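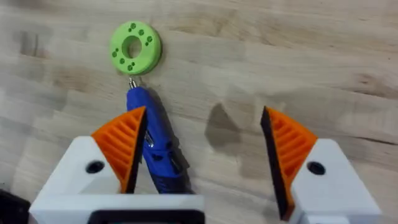 Polidus Ring Plate, Fastening Practice Set

Item group: Assembly training
Supplied by: Clokstead Bench Supply
Status: In stock

Overview

The Polidus ring plate is a flat, disc-shaped part with a round central hole and small circular recesses grouped in clusters around the face. It is used as a work part for fastening drills with a cordless electric screwdriver, either on its own or screwed down to a backing board. The standard color is lime green. Gray and white are made to order.

Plates are 3D-printed and sold individually or in bags of 50. The screwdriver is not included with the single plate. It is included with the bench set (see Ordering).

Ring plate

Process: filament printing, solid walls, 3 mm top skin
Color: lime green (standard)
Center: open, round
Recesses: circular, flat-bottomed, arranged in clusters
Surface: as printed, not sanded or coated
Edge: rounded

Layer lines are visible on the outer edge and are not grounds for return. Stringing inside a recess can be cleared with a hobby knife before first use. Do not ream the recesses. Enlarged recesses let the screw head tilt and the driver will cam out.

Screwdriver

The bench set ships with a blue Sinness cordless driver. Any cordless electric driver that takes standard short bits can be used with the plate, provided it has an adjustable clutch or a low torque setting.

Supply: built-in rechargeable cell
Bits supplied: 2, short pattern
Charging cable: included
Charge before first use: until the indicator goes out

Start at the lowest torque setting. Printed plates will crack along the recess wall if a screw is driven past seating. Replace the bit when the tip is visibly rounded.

Work surface

The plate can be used on any flat bench. On butcher-block or other solid wood tops, put a backing board under the plate before driving screws through it. Through-screws reach past the underside and will mark the top. The Akpalu backing board is predrilled to match the plate and has a cork underside. On oiled tops, let the finish cure fully before leaving a plate in one place overnight.

Keep the center hole clear. It is used to lift the plate off the board and to locate it in the storage rack.

Service life

A plate used with a backing board and the low torque setting is rated for 100 insertions per recess. Discard plates with cracked walls or recesses that no longer hold a screw upright. Worn plates cannot be refilled or reprinted over.

Store away from heaters and out of direct sun. Plates left in a hot vehicle may warp. A warped plate rocks on the board and should be replaced.

Ordering

Single plate, lime green
Bag of 50 plates, lime green
Bench set: 3 plates, Sinness driver with 2 bits, Akpalu backing board
Backing board only
Replacement bits, pack of 2

Made-to-order colors are printed once a month. Orders for gray or white received after the July run will ship with the next one. Unused plates may be returned in the original bag. Drivers that have been charged are covered by the warranty only.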